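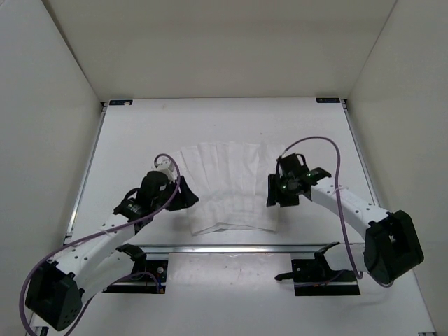 Cloth folding, notebook entry, February 28, 2020

Back on the Dralgate entry today, and mostly on the cloth task (my favourite, even when it's driving me up the wall). We've got until April to get it tidy enough to show, so I'm trying to do one small thing per session and write it down properly for once.

Both arms were re-zeroed first thing. The right one had drifted by 4 mm, which explains a lot about last time! I put the new offsets in the shared sheet, so please pull them before you run anything.

Then on to the two-handed grip, with the near edge held between the arms and the rest of the cloth left lying on the table.
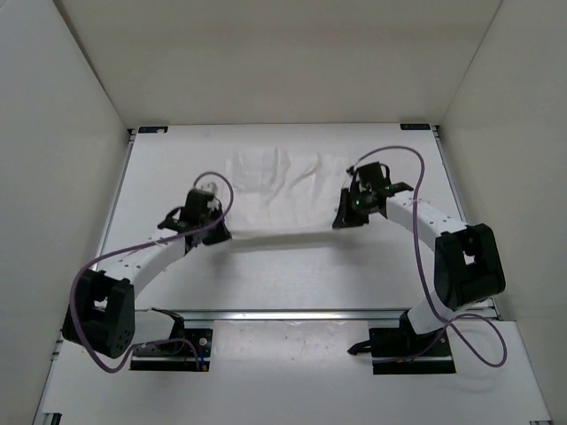

I'd like that edge kept level all the way through the lift, so I've dropped the speed to 40 per cent and put a 15 second limit on the whole move. It's slow – painfully slow – but much easier to follow on the plots.

Still to do: try a softer close on the left gripper, look at the cable slack again, and rename the log files before we hit 1000 of them with the same silly prefix. That last one's my fault, sorry.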